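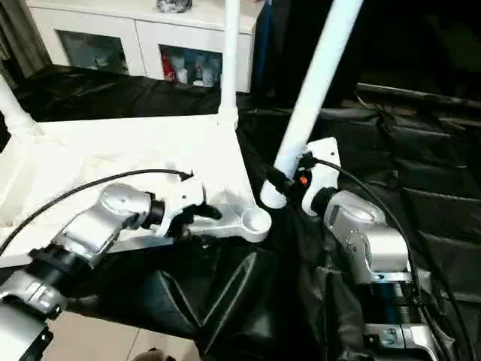 Can machines do the boring jobs yet? (split from the "shop floor gear" thread)

hunbridge_lurker
Okay so my brother-in-law reckons that within 3 years I won't be folding, wiping, stacking or putting anything together myself, and I told him he was dreaming. He sells air conditioners, for the record. But I did go down a hole last night watching two-armed setups having a crack at ordinary household stuff, and I came out less sure than I went in. Has anyone here had hands-on time with one? I don't mean vacuums, we've all got a vacuum.

Pustico
Hands-on, yes. I spent most of April helping a mate get a pair of arms to do fiddly jobs around soft material. Fabric and plastic sheeting are the killers. A box is a box, you grab it and it stays a box. A sheet is a different shape every time you touch it, and the arm has no idea where the corner went. Poles and frames are heaps easier, you can close the jaws on a pole and know where you are.

magalhaes_77
Gonna disagree with Pustico a bit. Poles are easy until you have to seat one in a socket at an angle. I've seen a gripper hold a tube beautifully and then miss the hole by the width of a fingernail, over and over. My nine-year-old puts our pop-up shade together while arguing with her sister.

Pustico
Fair, but your nine-year-old can feel it go in. Put force sensing in the wrist and it's a different story. Ours went from hopeless to getting it in 90 percent of the time once we sorted that out.

magalhaes_77
90 percent is rubbish for a factory though! At our place (we pack hardware kits, real glamour) one in ten going wrong means a person standing beside the machine all shift. So you've paid for the machine AND the person.

Abbas Vahidi
Long-time reader, works in maintenance. I'm with magalhaes on the shop floor side. We costed a small arm for loading trays and the arm itself was okay, then came the guarding, the fixtures, the bloke to program it. The one quote I've still got in my email is $3831 just for brackets and cable management. Brackets! And the cables still need watching, any loop hanging off a wrist will find something to catch on sooner or later.

hunbridge_lurker
Haha, cable management is already my whole personality at home and I don't own a robot.
What about the slow jobs, where nobody's waiting? If it took all night to put the camping gear away I honestly wouldn't mind.

Lilla Rácz
That's the bit I'd pay for. I've got arthritis in both hands and I don't care if it takes an hour to do up a frame or pull a cover over something. Everyone in these threads compares the robot with a fit person in a hurry. Compare it with me on a cold morning and it looks a lot better.

magalhaes_77
Good point Lilla, hadn't thought of it that way. I'd still want to know who comes out to fix it when it jams.

Daletano
I will, for a carton and petrol money.
More seriously, I think two arms is the right idea. One holds, one works. Most of what I do in the shed is really just holding something still with my left hand and swearing.

Pustico
Yep, and getting the two of them to share a small space without bumping elbows took us longer than the gripping did.

Abbas Vahidi
What did you end up doing about that? We had the same trouble and just slowed everything down.

Pustico
Same, slowed it down, and gave each arm its own side with a strip in the middle where they take turns. I'll dig out my notes after tea and post them in the gear thread.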